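Teaching by Hand: Saturdays at Zimow

Category: Workshop Gallery / Teleoperation & Guided Teaching

Welcome to the April gallery! Those of you who have been following us for a while will know that we spend a good part of every week showing robots how to do things that most people learn before they start school - picking up a peg, folding a tea towel, putting a lid back on a tub and pressing until it clicks. Some of this we do by taking hold of the arm and moving it through the job ourselves, and some of it from the operator's chair across the room, with the gloves on and a cup of tea going cold on the windowsill (Henrik Reinholz has asked me to say that it is always his tea).

I've kept the words short under the picture, or at least I meant to, and put the longer stories around it for anyone who likes that sort of thing. Margareta Sârbu did the choosing this time and was much stricter than I would have been. I had a soft spot for nearly all of them.

A word about how a session goes, as several of you wrote in to ask after the last gallery. One person drives and one person watches, and we swap every 11 goes, which is about as long as anybody's shoulders will put up with. The driver wears the Cendero gloves and the robot's hand copies whatever theirs does, a touch late. You get used to the delay quicker than you'd think, though Danylo Romaniuk still finds himself slowing down at the supper table and waiting for his fork to catch up. The watcher calls out "keep" or "bin" at the end of each go and writes it in the green book, with a note if something odd went on.

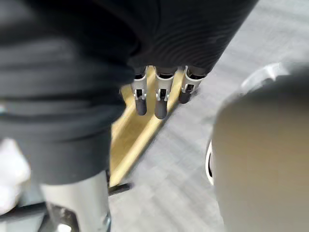
Three fingers over the floor, tips pointing down, with the dark fabric sleeve hanging in folds above them. The long yellowish strip running underneath is blurred, and so is the floor, but I do like how sharp the little slots in the metal came out.

The sleeve deserves a paragraph of its own, I think, because Henrike Nolte sewed it and has had far too little thanks. We went through three patterns before settling on this one. The first was too tight at the wrist and the second kept riding up, and Henrike, who had only popped in to return a ladder, took the measurements away with her and came back on the Saturday with a version that has been on ever since. She has offered to make a spare in a brighter colour and I am rather hoping for mustard.

The rubber tips matter a great deal to whoever is driving. With bare metal you tend to squeeze harder than you need to, and that habit goes straight into the recordings. Mareike Eichhorn's advice to every new driver is to pretend you are picking up a ripe plum, and to let your own hand go soft before you begin each go. It sounds a bit fanciful when you first hear it - I certainly thought so - but my "keep" rate went up that same afternoon and I've been passing it on to visitors as though it were mine.

As of this week the green book stands at 2503 goes, of which 2000 were keepers. The rest haven't been thrown away, I should add. Danylo is going back through them in the evenings to sort the real muddles from the ones where the driver made a slip and then put it right, which he thinks may be rather useful to learn from. More on that when he has got to the end of them, and he has asked me not to promise a month.

Next on the list is the Pomare tray, which has shallow pockets and no handles, and after that we hope to take the whole set-up over to Tunness for an open afternoon. If you'd like a turn in the gloves, do write and let us know your hand size, small, medium or large. Rings and watches off before you start, please, and long sleeves rolled up to the elbow.

Contact the workshop | © Zimow Workshop, all pictures and words | Back to top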